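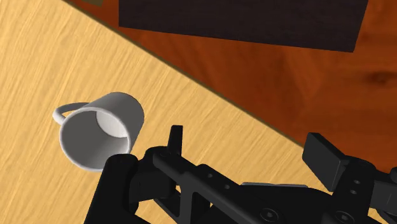 Foltoddale votes on its library, and I'm already cross
2022-08-28

I don't usually write about council business. I did my bit of shouting at politicians in my twenties, got very little for it apart from a sore throat, and since then I've mostly stuck to buses and the weather. But I went along to the Foltoddale town council meeting last week, meaning to stay for half an hour, and I came out at twenty to eleven with three pages of notes and a headache, so you're getting it whether you like it or not.

The short version is that we're having a town poll. The question is whether the council should sell the old library building on Alard Street and move the books into two rooms at the leisure centre. The poll isn't binding. The council can look at the result, say thank you very much and do what it was going to do anyway, and at least one councillor more or less told us so.

How did we get here? A petition went round in July asking for a vote, and it needed 2000 names on paper. The first count came back short, because 762 of the signatures had been put down by people who live over in Witville. You can see why they signed (they use the library as much as we do, theirs went years ago) but the rules say Foltoddale residents only. So out went Haruna Kikuchi with her clipboard again, up and down the hill in that awful heat, and she got the extra names in with two days to spare. I signed on my own doorstep in my slippers.

Haruna spoke first at the meeting and she was very good. She didn't go on about childhood memories. She wanted to know what the building had been valued at, who had done the valuing, and why the report still had "draft" written across it. Spyros Vidmar, who leads the council, told her the figures were commercially sensitive. There was a sort of groan from the back rows -- I may have been part of it.

To be fair to him, and I'm trying, the roof is in a bad way. The Dumitrescu report, the one that has been sitting on the council website since spring without anyone mentioning it, says the whole north side needs doing and the heating won't last much longer either. Money has to come from somewhere. What I can't get past is being told there are only two choices, sell or let it fall down, when the same report has a whole section on leasing out the top floor. I've read it. It's dull, but it's in there.

Tumelo Chauke asked about exactly that and I could have hugged him. He's the newest councillor and he still does the odd thing of reading the papers before he turns up. He proposed adding a third option to the poll, so people could vote for keeping the building and letting the upstairs. It went to a show of hands and lost, with 9 councillors against. Despina Popescu seconded it and looked properly fed up when the hands went up. She asked for her vote to be written down by name, and then she asked the clerk to read it back to her.

So we've got a yes or no question, and the wording is a bit of a beauty. "Do you support the relocation of library services to a modern and accessible setting?" Well, who's going to say no to that? It doesn't mention selling anything. Tipene Hoani stood up from the public seats to point this out and was told that questions on wording had closed. He wanted to know when they'd opened. He didn't get an answer, but he did get a round of applause.

One other thing you might want to know before you vote. Last time we had a town poll, the one about the market square parking, 864 people took part. That's all! And the council has quoted that result back at us ever since as the settled will of the town. If you've got an opinion on the library, in either direction, please do go and put your cross on the paper. I'll be voting no, as you've probably worked out, but I'd sooner lose to a full ballot box than win with an empty one.

Polling will be at the church hall and the primary school, same as for the local elections, and you don't need to bring your card. Postal vote forms are at the town hall front desk, and they shut for lunch from one until two.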